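Section 4. Setting up the table (brush rack, felt, dish)

Read all of this before you unpack. Whole thing takes ten minutes if the rack is already together, longer if not. Kit list is in section 2, ask Chae-won Nam if anything is missing from your box.

4.1 Cloth and felt

1. Clear the table. Wipe it. Black cloth on, pull out the worst creases.
2. Felt on top, grid side up. Red squares facing you, so the printed characters are at the far edge, away from the writer.
3. Smooth from the middle outwards. If a corner curls, turn it under a book overnight. Don't iron it.

Note: old ink marks on the felt are fine. They're dry, they don't transfer. Only change a felt when the grid can't be read any more. Replacements are the Tisex ones, 33 each, order through Terence Fothergill and not off your own card please.

4. Leave a hand's width of cloth showing at the front if the table is deep enough.

4.2 Building the rack

You should have two turned posts, the top bar, two carved end pieces, the low carved crosspiece and the feet. Hooks come already in the bar.

1. Posts into feet. Push and twist, no glue.
2. Crosspiece between the posts, low down. Do this BEFORE the top bar, it will not go in after.
3. Top bar on. Hooks facing down.
4. Carved ends last. There is a left and a right, they should mirror each other. If both curl the same way you have two lefts, send one back to the Flandport store.
5. Stand it up and press gently on the bar. Slight wobble is ok. Real wobble, go back to step 1.

CAUTION: never lift the rack by the carved ends. Lift by the posts, both hands, brushes off.

4.3 Placing and hanging

1. Rack goes at the back, in the middle, base just on the top edge of the felt. Not in front of the printed line.
2. Hang brushes by the loop, bristles down. Thin ones to the outside, the big one goes third from the left. It is heavy and swings, so leave a spare hook beside it.
3. Check nothing touches the base. If the big brush drags on the crosspiece, shorten the cord with a knot.
4. Turn brushes so the writing on the handle faces front. Not essential but it looks better and you can tell them apart quicker.
5. Colour dish in the centre of the felt once the brushes are up, not beofre.

Rack and felt in position, four brushes hung:

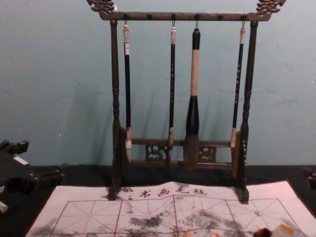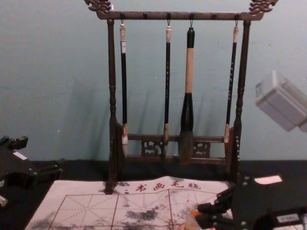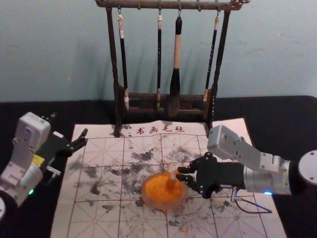

CAUTION: wet brushes drip. If they've been rinsed, squeeze them out in kitchen paper first, reshape the tip with your fingers and hang them over a folded cloth, not straight over the felt. Water gets into the base joints and they swell. We lost a rack that way in August.

4.4 Packing away

1. Dish first. Lid on, wipe the outside.
2. Brushes off one at a time, dry ones only. Roll in the bamboo mat, bristles not bent over. Damp ones stay hanging till next day, somebody has to come back for them.
3. Rack can stay built if your cupboard is tall enough. If it isnt, take off the carved ends and lay it flat.
4. Felt rolled, never folded. Grid on the inside.
5. Cloth: shake outside, wash cool if there's colour on it.

Changes to this section since May 27, 2020: step order in 4.2, the note about felts. Old printed copies say glue the posts, ignore that.

Next: section 5, grinding ink and filling the dish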